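Plumside's low-FODMAP supper club is coming back, and I've already put my name down

31/12/2023

If you've ever sat through a community dinner quietly picking the onion out of everything, I have some good news for you. The Plumside supper club is starting up again in the new year, and this time the whole menu is going to be low-FODMAP from the first course to the last. I've been nagging them about this since July, so forgive me if I'm a bit excited!

For anyone who hasn't had the pleasure, FODMAPs are a group of carbohydrates that some of us don't absorb very well. They turn up in onion, garlic, wheat, apples, a lot of beans, milk, and pretty much everything my mum ever cooked. For most people they're no bother at all. If you've got irritable bowel syndrome, though, a bowl of perfectly innocent pumpkin soup can wreck your whole evening (ask me how I know).

I was diagnosed seven years ago, after a long stretch of blaming it on stress, coffee, my old job and at one point the tap water. A dietitian took me through the elimination diet, then the slow business of putting foods back one at a time, and I found out that my real trouble is with onion and garlic. Wheat I can manage in small amounts. Apples, no. I still get a bit sad about apples.

Anyway, the supper club. It ran for a couple of winters out of the Halim kitchen, which is the little cooking school behind the Plumside shops, and it was always a lovely night out. It was also a nightmare if your gut was fussy. Everything was cooked in big shared pots and every one of those pots started with two brown onions. The cooks were very kind about it and I was offered a plain baked potato more times than I can count.

This year the school has teamed up with the dietitians at the Nakville health centre, who've gone through the recipes line by line. The garlic has been swapped for garlic-infused oil (the troublesome bit doesn't dissolve in oil, so you get the flavour without the grief), and the onion has been swapped for the green tops of spring onions. The stock is being made from scratch because so many of the bought ones have onion powder in them. I got to taste a lamb and carrot stew at the sign-up evening and I went back for seconds, then felt fine the next day, and I can't tell you how rare that is for me at anything with a ticket price.

There were 145 of us through the door that night, by the organisers' tally, in a room that's meant to seat 80. People were standing along the walls with their bowls. I ended up chatting with a woman who'd driven in from the far side of Nakville with her teenage son, who has coeliac disease, and she wanted to know whether low-FODMAP meant gluten-free. It's a good question and I got it wrong for years myself. The answer is no, not by itself. Low-FODMAP cooking cuts down on wheat because of the carbohydrate in it and doesn't worry about traces, while someone with coeliac disease has to avoid gluten altogether, crumbs and all. Regular soy sauce, for instance, is fine for me and no good for him.

The dietitians had an answer ready for her, which cheered me up. One table at each supper will be plated separately from a gluten-free prep area, and you ask for it when you book. Please do ask when you book and not when you sit down, as they can't set it up on the night. 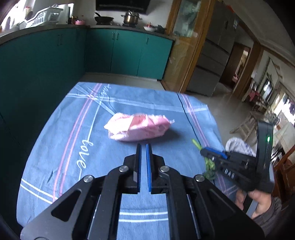 What's on and how to get in

The first season is 23 suppers, spread over the year, with a break in July when the school has its big maintenance shutdown. Each one is three courses and the menus will be posted a fortnight ahead so you can check them against your own list. I'm told the first few will include a chicken and polenta bake, a fish curry made with coconut milk, and a rhubarb crumble with an oat topping. There'll be lactose-free custard. I have strong feelings about custard and I'll be reporting back.

Booking is through the Dasach app, the same one the Plumside pool and library rooms use. If you're not an app person you can ring the school or pop in and they'll write you down in the book by the till. Concession places are held back for each supper, so don't be put off if it looks full on your phone. Kids are welcome and there's a smaller plate for them at a smaller price.

A couple of things I asked about that might save you asking too. You can bring your own sauce or bread if you've got a favourite that agrees with you. Vegetarians are looked after at every supper, and they're working on vegan, which is trickier with so many legumes off the table (tinned lentils, drained and rinsed, are okay in a small serve, and firm tofu is your friend). There's wine, but there's also a decent ginger drink with no honey or apple juice in it, and I'd have that one.

The Nakville dietitians will be there for the first half hour of each night if you want a quick chat. They were very clear that it's a chat and not an appointment. They were also clear about something my own dietitian used to bang on about, that the strict part of the diet is only supposed to last a few weeks. You cut things out, you see how you feel, and then you test foods one by one to find out which ones you can have back. Plenty of people (me included, for far too long) get stuck in the strict bit because it feels safe, and end up eating the same five dinners and missing out on fibre and all sorts. If you haven't been diagnosed with anything and you're just feeling off, see your GP first, and don't give up gluten before you've been tested for coeliac disease. The test can come back falsely clear if you've already stopped eating it.

From autumn there's going to be a second strand as well, a hands-on class before the supper where you learn to cook one of the dishes yourself. The first one's on stocks and gravies. I'm a terrible gravy maker so I've signed up for that too, and my partner has asked whether there's one on doing the dishes.

Bookings are open now for the first four suppers, and the rest will be released as the menus get finalised. Doors open at six and food's on the table by half past. There's parking behind the shops, but the back gate sticks, so come in from the front.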